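4. Adding essays to the Tomoana music library

4.1 Sign in to Tomoana with your editor account and open the Essays tab.

4.2 Select New entry. Type the title, the author and the name of the composer discussed.

4.3 Paste an abstract of no more than 300 words into the Summary box.

Note: Abstracts are searched together with titles. Give the names of works in full.

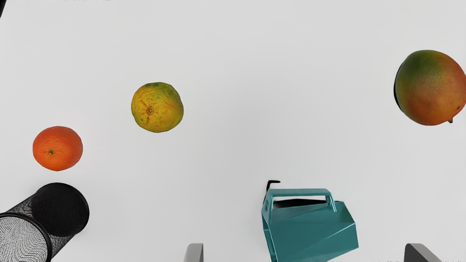 Figure 4. Fruit, a wire-mesh cup and a teal mug on a pale tabletop.

4.4 Attach musical examples as separate files. Number them in the order in which the essay refers to them.

Caution: Replacing a file removes any page references already linked to it. Save a copy of the references first.

4.5 Choose a subject heading: theory, criticism, aesthetics or history.
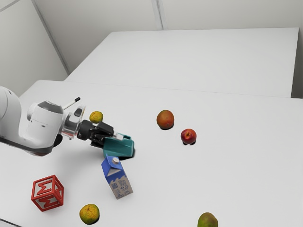 4.6 Select Submit for review. The entry is passed to the series editor, Roxana Neagu, and remains locked until it is approved or returned.

4.7 To withdraw an entry under review, open it and select Recall. Collections of more than 1000 pages must be submitted in parts.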